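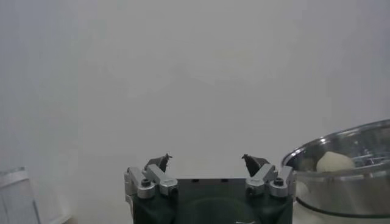 Lists > Home Cooking > Bread and Baking > Thread view

Inbox | Threads | Search the archive | List rules | Log out

Subject: Re: Big bowls – steel or ceramic?

Hi all,

Jumping in on the bowl question, as I've been baking out of the same big stainless steel one for longer than I've had this kitchen and I have opinions!

The earlier message said:

> I'm finally replacing my mum's old ceramic mixing bowl, which has a crack
> running down from the rim that I can catch a fingernail in. I make two loaves
> at a time, plus a double batch of pizza dough when the kids are home. I've
> been looking at a Keltum steel bowl and a Trinora ceramic one. The ceramic
> is prettier but it weighs a ton. Does dough rise properly in steel? My
> neighbour reckons it goes cold and sulks. Also, has anyone had trouble with
> lemon or vinegar marking the metal?
>
> And how big is too big? I don't want something that lives on top of the
> fridge and comes down twice a year.

First off, yes, dough rises in steel. Your neighbour has a point in July, when my kitchen is freezing at six in the morning and the bowl feels like it's been in the esky overnight. I run hot water into it while I weigh the flour, tip it out, give it a quick wipe and get going. After that it's as happy as dough in anything else. In summer I like that it cools quickly, and for cream I'll shove it in the freezer for ten minutes (try doing that with ceramic and your nerves intact).

On size, go bigger than you think. My usual double batch is 1,000 grams of flour and I can mix it by hand without wearing half of it. I had a smaller bowl before that and every single time I'd be chasing flour along the bench with the side of my hand. The big one does salads for a crowd too, and it's what I soak the silverbeet in when the garden goes mad and everything comes in full of grit. Mine lives in the bottom drawer with the colander and the smaller bowls nested inside it, so it takes up one bowl's worth of room.

Do look at the rim before you buy. A rolled edge is lovely to hold when your hands are floury, but some of them aren't closed properly underneath and they collect old dough in there. Run a finger right round the underside in the shop. If it feels like there's a gap, leave it on the shelf. I learned that with a Holtar one I got cheap, and I was picking at it with a toothpick every Sunday until I gave it to the shed, where it now holds pegs.

As for lemon and vinegar, I've never had a mark from a dressing. What did mark mine was salt. I dropped a handful into cold water for brining olives, got distracted by the phone and left it sitting, and there were tiny grey pits in the bottom when I came back to it. Stir the salt until it's dissolved, or put it in warm water first. The rainbow-coloured smears come off with a splash of vinegar, and so does the chalky stuff if your water's hard.

Weight is the other thing – I put mine on the kitchen scales last night out of curiosity and it came to 946 grams, which I can lift one-handed while I scrape with the other. It does mean the bowl wanders when you're whisking. A damp tea towel twisted into a ring underneath sorts that out. I've seen people use those silicone mats but the tea towel was already there.

I will say one thing for ceramic, it's much quieter. Beating eggs in steel before anyone else is up makes you very unpopular in this house. And you can't put steel in the microwave, so if you melt butter in the bowl you mix in, that'll annoy you. I melt mine in a mug.

If your mum's bowl is only cracked and not leaking, I'd keep it for fruit. I wouldn't put dough in it again, though.

Does anyone have a lid that fits the really wide ones? I'm still using a dinner plate that doesn't reach the sides, with a tea towel over the top, and the towel ends up stuck to the dough.

Cheers from a floury kitchen

Related threads
Scraping down: silicone or the old plastic card?
Muñoz bread tins, do they need seasoning?
Half batches – what to do with 400 g of flour
Proving dough in a cold house
Drawer or shelf for nesting bowls?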